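Tags: Datasets, Recycling, Local Government, Open Data

# Zein Curbside Sorting Rules

Posted 28th October by the Zein data page maintainer

## What is in this repository

A plain-text table of household recycling rules, typed up from the leaflets that towns mail out to residents. Each row is one item in one town: what the item is, which container it goes in, and any note printed next to it. The oldest leaflet is from 1986. The newest came out last January.

The set covers 23 towns. I started it after moving between two of them and finding that milk cartons were paper in one and trash in the other.

## Files

- `rules.csv` is the main table
- `towns.csv` has one line per town, with the collection contractor where the leaflet names one
- `items.csv` maps the leaflet wording to a shared item name
- `CHANGES.txt` is the edit log

## Columns in rules.csv

`town_id` matches the first column of towns.csv.

`year` is the year printed on the leaflet. If the leaflet has no year, the field is blank. Do not read blank as "current."

`item_raw` is the wording as printed, spelling mistakes included.

`item` is the shared name. "Pop bottle," "soda bottle" and "plastic drink bottle" all become `bottle_plastic_drink`.

`stream` is one of paper, containers, glass, food, yard, trash, dropoff or unknown.

`note` is free text, such as "rinse first" or "lids off."

## How it was made

Leaflets were scanned and run through Skilleo, then corrected by hand. Two-column leaflets came out badly and were typed from scratch. Item names were matched with a short script and every match was read over once.

Towns served by Avero use nearly the same leaflet with a different cover, so their rows look duplicated. They are separate rows on purpose. Handden changed its rules partway through one year and both versions are in the table under the same year, with "first" or "second" in the note.

## Known problems

Pizza boxes are a mess. Some leaflets split them into clean and greasy, some say "no food," and some skip them. I kept the wording in `item_raw` and set `stream` to unknown wherever it could be read two ways.

Batteries are missing from 18 of the towns. Those leaflets point to a separate hazardous waste sheet that I don't have.

Apartment buildings often follow other rules. Only single-house pickup is covered.

## License

Free to use and change. Please keep the name of the set with any copy. Check with your town before you put anything out, as the table is not kept up to date week by week.

## Comments

**tinlid:** Is aerosol under containers or dropoff? I see both for the same town.

**maintainer:** Empty cans are containers, full ones are dropoff. Look at the note column.

**oakst:** The accents in towns.csv break when I open it in a spreadsheet. Importing as UTF-8 fixed it.

**greenbag4:** I have an old Handden leaflet that isn't in here, no year on it. Where do I send a scan?

**maintainer:** Open an issue and attach it there, both sides please.

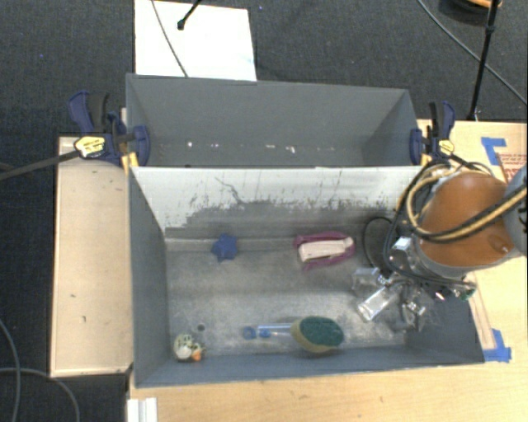 Photo: Zein data page. Same license as the table.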